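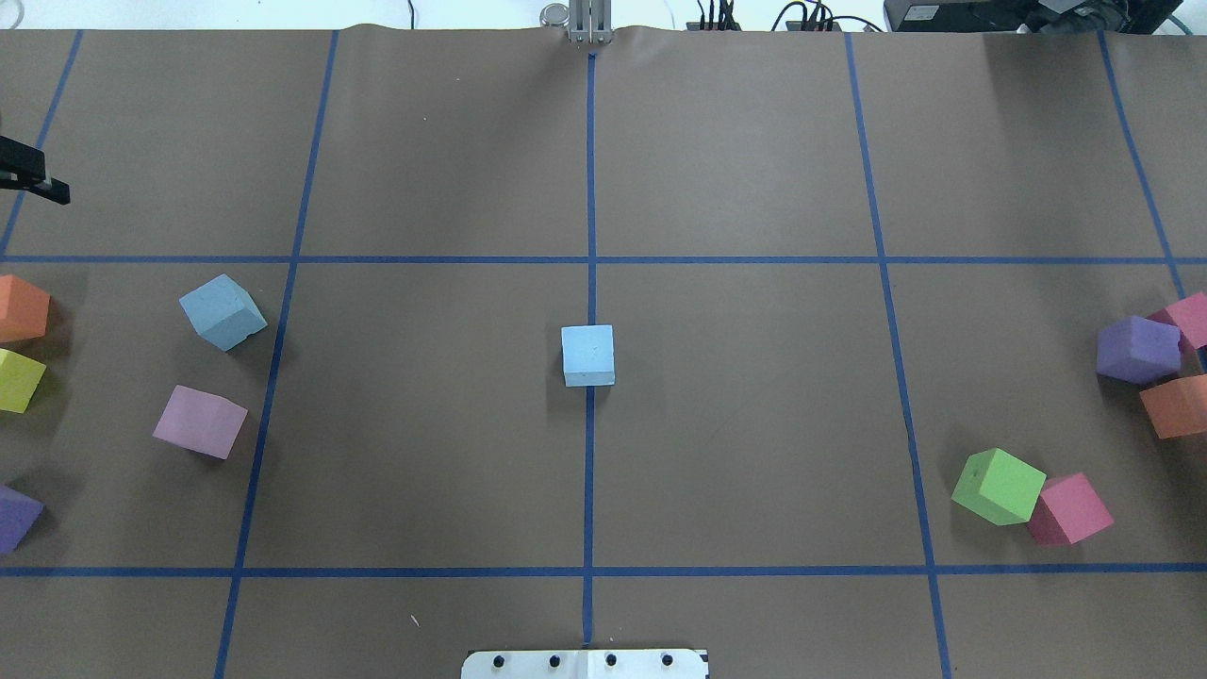

Fig. 1. Coloured blocks on a tabletop gridded with blue tape.

SETTLEMENT AND LAND, WEEK 6
The Grid Town and Its Discontents
Lecturer: Morena Ferraro. Tutorials: Katia Fontana, Gualtiero Bianchini.
Notes revised Sunday, September 8, 2019. If you printed the April version, page 3 had the chain wrong. Recycle it.

1. Where we left off

Last week we had the squatters, the runs, and a colonial government which had noticed, some years after everyone else, that people were living on land it hadn't sold them. This week the government sends a surveyor.

The surveyor gets a horse, an assistant or two, a theodolite of variable honesty and a set of instructions written by someone who has never seen the place. He is paid irregularly. He is expected to produce a town. For most of our period what he produces is a rectangle cut into smaller rectangles, and the bulk of today is about why that was so hard to resist and what it did to the people who had to live in it.

2. The chain

You can't follow the documents without this, so learn it now. Gunter's chain is 66 feet long and has 100 links. Ten square chains make an acre. Eighty chains make a mile. It looks deranged until you have to work out an area in your head while being bitten by something, at which point it's rather good.

The chain is why so many of our older streets are the width they are. A one-chain road comes out a whisker over 20 metres. A half-acre allotment is commonly one chain of frontage by five chains deep, a shape that made sense if you kept a cow and makes very little if you keep a Corolla. Much of twentieth-century suburban history consists of people working out what to do with the back four chains.

3. Case study: Wullemow

The set reading is Ginevra Lombardi's chapter on Wullemow. Please read all of it, including the appendix, where she hides the best material.

The town was laid out on paper with 1,177 allotments. The plan has a market square, a reserve for a botanic garden, two church sites of carefully equal size and a street called Harbour Parade. Wullemow is 65 miles from the sea. The surveyor's field book gives no hint as to whether this was optimism or spite.

At the first sale, 517 allotments found buyers. Lombardi follows these through the rate books and finds that most never had so much as a fence on them. They were bought in the city, sold in the city, and in several instances used to settle debts between men who could not have found the district on a map. The grid made this easy. Lot 14 of Section 9 is a perfectly good thing to own if you never plan to stand on it.

Standing on it was another matter. Section 9 is in the creek.

Questions to bring to the tutorial:
Who could read the plan, and who was merely told about it?
What does the plan leave blank, and what was there at the time? (Use the two mission letters in the reader. "Nothing" will be returned to you for rewriting.)
Lombardi says the grid "sold better than it drained". Is that fair to the surveyor?

4. Case study: Clorkcombe

Clorkcombe is here to annoy anyone who has just decided that grids are bad. It had no plan at all for its first two decades. It grew along a bullock track, and the main street still wanders off to avoid a waterhole that was filled in long ago. Visitors find it charming. Residents reversing a trailer do not.

More to the point, without a survey there was no secure title, and the people who lost out when the survey finally arrived were the ones with the least paper. Elīna Kairys's article on the boarding-house keepers is short and very angry, and I recommend it. Her argument is that an informal town is only informal until somebody with a solicitor wants your corner.

The resurvey laid straight lines over crooked occupation. Look at the map on the subject website and find the bakery. The boundary goes through the oven. Caputo v. Kellby, the case that followed, outlasted both parties.

5. Terms you should be able to use without flinching

Allotment: a single parcel in a town section. "Block" in everyday speech, and in your essays if you must.
Section: a group of allotments bounded by streets. Means something much bigger in North America, so check where your source was written.
Reserve: land held back from sale. Check again ten years later.
Traverse: a run of measured lines and bearings. Should close. Frequently doesn't.
Encroachment: your neighbour's shed.

6. Assessment 2

A written response to one town plan from the folder, due at the end of Week 8. Choose a plan you can read. Every year someone picks the one drawn on linen with the water stain because it looks atmospheric, and every year that person comes to see Gualtiero in tears.

Describe what the plan proposes, then use at least one other kind of source (rate books, letters, newspapers, a court file) to say what happened on the ground. Convert chains to metres once, in a note, and then leave it alone. Extensions go through Katia and need to be asked for before the due date, a condition that continues to surprise people.

Next week: drains. Attendance usually drops, and then there is a drains question in the exam.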